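**Kvaran 0.5 demo: music loop drops out after save/reload**

**trorasix_fan** wrote:
Build from Thursday, Windows. The Dirnanbridge town theme stops at the loop point if you reload a save made indoors. Outdoor saves are fine.
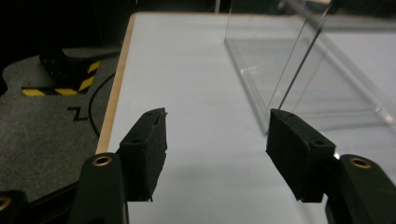
Repro: enter the inn, save, quit to title, load, walk outside. The track plays once and then goes silent. Log shows a buffer underrun at 690 ms, then nothing from the mixer.

---

**Rarkinel** wrote:
Confirmed on Linux. I don't think it's the mixer. The loop marker is stored per map, and the inn map has none, so the loader writes zero and the town inherits it.

---

**mossgate** wrote:
> I don't think it's the mixer

Disagree. If the marker were zero the track would restart from the top. It goes silent. Set the audio buffer to 700 in the config and try again. I did 14 reloads that way with no dropout.

---

**Rarkinel** wrote:
Zero is treated as "no loop" since the January build. It's in the changelog. A larger buffer may hide it by changing the load order, but that isn't a fix.

---

**Ville Peltonen** (dev) wrote:
Both, partly. The marker does get overwritten on load - that part is a bug and will be fixed in the next build. The underrun is separate and harmless on its own. Old saves will need one map change before the music loops again.

---

**mossgate** wrote:
Fine on the marker. I'd still raise the default buffer. Battle themes crackle at the current one on my laptop.

---

**trorasix_fan** wrote:
No crackle on mine. Can upload 5 saves if they're any use.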